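Pinces à main Jonetti : conseils d'emploi pour les enregistrements de cuisine et de rangement

Rubrique Atelier — mise à jour du 9/5/24

La paire Jonetti est proposée par Bultel à la location ou à l'achat, en kit complet : 2 pinces, leurs câbles, un support de table et le logiciel d'enregistrement Andale. Elle sert à recueillir des gestes ménagers qui seront ensuite rejoués par un bras automatisé. Les conseils qui suivent portent sur la préparation du plan de travail, la tenue des poignées et le choix des objets. Ils supposent que le logiciel est déjà installé.

Plan de travail

Choisir une table stable, à surface mate et de teinte unie. Les plateaux très brillants renvoient l'éclairage et gênent le suivi de position. Nettoyer à l'eau savonneuse, sécher, puis laisser la surface dégagée à l'exception des objets de la séquence. Une hauteur de plateau légèrement inférieure à celle des coudes convient à la plupart des opérateurs.

Les câbles doivent partir vers l'arrière de chaque poignée et descendre sans tension. Un câble qui frotte contre le bord de la table tire sur la main et déforme la trajectoire enregistrée. Prévoir une boucle de réserve avant chaque séquence.

Tenue des poignées

La prise se fait à pleine main, comme sur un pistolet à colle. Serrer le moins possible : la fatigue apparaît d'abord dans l'avant-bras et se lit dans les courbes sous forme de tremblement. Les manches longues sont admises si elles s'arrêtent au poignet et ne recouvrent pas la gâchette.

Pour les boîtes alimentaires à couvercle, aborder l'objet par les deux côtés opposés, les pinces face à face. La pression doit monter en même temps à gauche et à droite. Une boîte saisie d'un seul côté pivote et finit souvent de travers dans le panier.

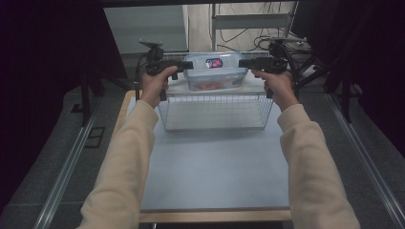 Quelle charge la paire accepte-t-elle ?
Chaque pince est donnée pour 350 g ; à deux mains, Bultel recommande de ne pas dépasser 566 g, contenu compris.

Ces valeurs s'entendent doigts propres. Un film gras réduit nettement l'adhérence et impose de serrer davantage. Essuyer les doigts à l'alcool ménager entre deux séries, jamais au dégraissant pour four, qui attaque les patins.

Paniers et corbeilles

Le panier en fil métallique est pratique pour les exercices de rangement, avec deux réserves. Les doigts courts peuvent se prendre dans les mailles si l'on descend trop bas ; relâcher l'objet dès qu'il est en appui. Un panier léger recule aussi sous la poussée. Deux pastilles antidérapantes sous le fond suffisent à le maintenir, et elles se décollent sans trace sur la plupart des plateaux.

Vérifier la fermeture du couvercle avant toute prise latérale. Sur les boîtes souples, la pression des pinces peut faire sauter un clip. Pour les essais, remplacer les liquides par du riz sec ou des légumes crus.

Entretien

Resserrer la vis du support supérieur après chaque journée d'utilisation. Ranger les poignées doigts ouverts, faute de quoi les patins prennent une marque. Les patins de rechange Skov se montent sans adaptateur, mais leur matière est plus dure — bons pour le verre, médiocres sur le plastique lisse.

Avis après essai

L'équilibre des poignées est correct et la gâchette reste progressive sur toute sa course. Andale signale les pertes de suivi par un bip trop discret dans une cuisine où tourne une hotte. La notice française est incomplète au chapitre de l'étalonnage ; se reporter à la version anglaise. Le kit d'achat comprend un jeu de patins, ce qui est peu pour un usage quotidien. Location : 395 euros par semaine, transport non compris.

Essai et texte : Oluf Bach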